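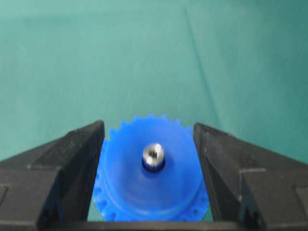 Figure 3. Wrist view of the blue spur gear between the two fingers, with the metal shaft at its center.

4.2 Picking up and seating a gear

We chose the gear task after a long afternoon at the Skerncombe repair shop, where Lucie Cormier let us sit beside her bench and ask far too many questions. Much of what she does in a day looks small from the outside – a gear goes onto a shaft, a cover goes back on, a drawer is closed – and we wanted to know how much of that small work a pair of inexpensive arms could take over. The gear seemed a fair place to begin, as it is light, stiff and brightly colored, and a person can handle it without really looking.

Each trial started with the gear lying flat on the green cloth, and the operator (Wagner Lopes for the first 70 trials, Daiane Coutinho for the rest) had 15 seconds to bring the fingers to the rim. We left the wrinkles in the cloth alone, since Lucie's own bench is a good deal less tidy than ours.
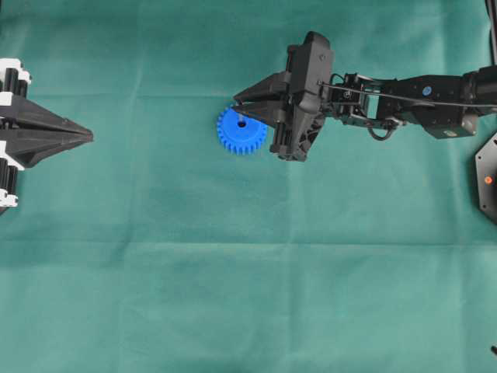 The approach itself gave us little trouble, and we were pleased with how soon both operators settled into it. Closing on the rim was harder. A grip taken too near the edge let the gear tilt, and a tilted gear would not go down over a shaft however patiently it was nudged. Of the 400 trials we recorded in March, the ones that failed did so mostly at this point, and six had to be thrown out when the logging stopped partway through.

We would not yet hand this chore to the machine in a working shop, though we came away more hopeful than we had expected to be. Section 4.3 takes up the same task with the second arm steadying the part.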